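Gredlow support – ticket 400
Subject: Arms pausing during open day demo
Status: Waiting on customer

Hello again, and thank you for getting back to us on a Sunday, we really didn't expect it!

We had our open day at the Dalen site and the marker sorting demo was the thing everybody wanted to see. It ran nicely all morning, and then a little after 2 the arms began stopping for a few seconds between picks – no error on the screen, just a pause, and then off they went again. The visitors were very patient and the kids thought it was thinking.

What we've tried so far: restarted the Nilis controller, reloaded the Gulline task file, and dropped the speed from 100 percent to something gentler. The restart helped for nearly 400 cycles and then the pauses came back. The log is capped at 1,000 lines, so I'm afraid the morning is gone, but I've attached what's left.

You asked how the table is laid out, so I've added that too.

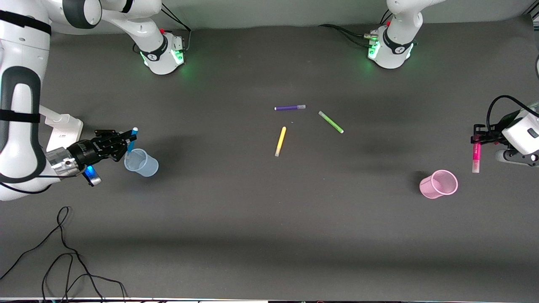 Demo table with both arms holding markers, blue one over the clear cup.

Should we swap the network cable next, or would you like a longer log first? We're happy to do either – the next group visits in September, so there's time.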